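Have you ever wondered why a towel takes up so much room on the floor and hardly any on a shelf? I think about this a lot, mostly on Saturday, when I have a mountain of clean dish towels to put away!

Cloth is made of threads that cross over and under each other, thousands of times. Those threads bend really easily, so when you drop a towel it can land in a million different shapes. It makes hills and tunnels, and all the little tunnels are full of air. A crumpled towel is mostly a pile of air with some cloth around it (my brother calls this "air laundry").

Folding squeezes that air out. Every time you fold a towel in half, you double the layers. One fold makes 2 layers, two folds make 4, and then it goes 8, 16, 32. It gets thick fast! Try it with a napkin and see where you get stuck. I can never get past five.

Okay, so how do you fold one nicely? This is my way:

1. Find two corners next to each other and pick them up.
2. Give the towel a good shake, so it hangs down straight.
3. Lay it on a table and smooth it with your hands, starting from the middle.
4. Bring one edge over to meet the other edge. Match the corners first.
5. Turn it 90 degrees and fold again.

The hardest part is number 1. On a crumpled towel the corners like to hide underneath, and what looks like a corner is sometimes only a pointy wrinkle. I follow an edge with my fingers until it stops, and there's my corner.

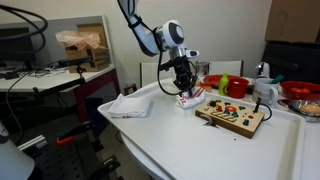

*A folded cloth on the left and a crumpled one with red stripes next to it. Which one would you rather put in a drawer?*

Stripes are a big help, by the way. If your towel has them, you can line them up when you fold, and if they go crooked you know to start over. Plain towels don't give you any hints at all, so I save those for last. I still have 24 to go!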